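Lessons at the Kitchen Table
Clokmont, 2021-06-10

If you have ever taught a child to set a table, you know it takes more than one dinner. The folks at the Kallside workshop have the same sort of patience, only their pupil is a robot arm - and the dinner is mostly made of toys. Their project, Cocco, began in March with a plain enough goal: gather 500 examples of small kitchen chores and let a computer learn from them.
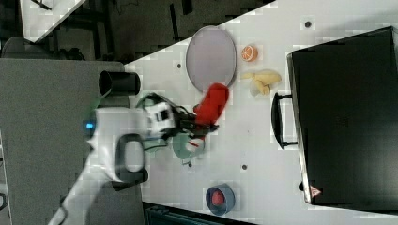
A soft red item in the gripper's fingers, with the orange half and the banana close by.

Each example is one short task, guided by a person from start to finish and saved along with the arm's movements. Then the items get shuffled and off they go again! A good shift brings in 43 keepers, and the crew is happy to keep a clumsy one now and then, as long as the job gets done. I stayed through a whole shift, far longer than I had planned, and caught myself rooting for a strawberry.

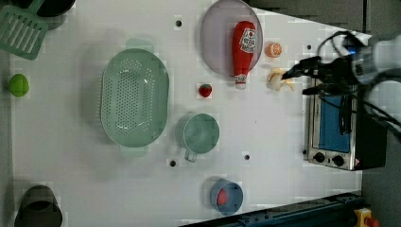

Why not just record the same perfect move over and over?
Because the system would only learn that one move. Shifting things around between examples helps it cope when a plate or a bowl turns up in a new spot.

The next 3 chores on the list will be recorded over in Niltirley, where a second table is being set up.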